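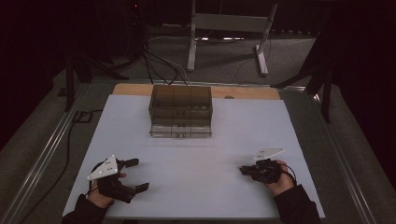 Kelly Siqueira wrote to us that she had tidied her kitchen drawers four times in one winter and that every time, by the end of December, the batteries were back in with the birthday candles. Could we please ask someone who does this for a living what she was doing wrong?

So I took her letter along to Mullville, where Britt-Marie Dalen has been sorting out other people's cupboards for longer than she cares to say, and where I was given two slices of ginger cake before I'd so much as found my pen.

"Oh, she isn't doing anything wrong, poor thing," Britt-Marie said, reading it twice. "She's tidying for visitors. You have to tidy for yourself at seven in the morning, when you can't find the scissors."

Her own start came with her aunt's house in Teston, and a sewing room with about 600 buttons in it, most of them in old coffee tins. She had meant to stay a weekend and stayed until spring. "I loved every minute (well, not the attic), and I still have the green ones."
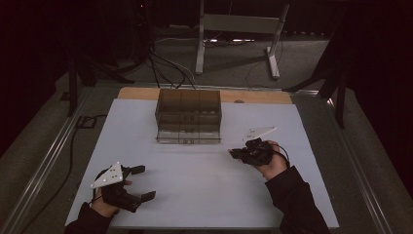

She is firm that you begin with the small things, the pins and fuses and spare keys, and leave the wardrobes for later. Give each sort its own little place, she says, and keep that place near where you use it, even if it looks odd to everybody else. Her stamps live beside the kettle! "I write my letters there. Why would I walk to the hall?"

And labels? She laughed at that and cut me more cake. "Pencil, always pencil. You'll change your mind by Easter."

I've passed all this on to Kelly, along with the recipe for the ginger cake.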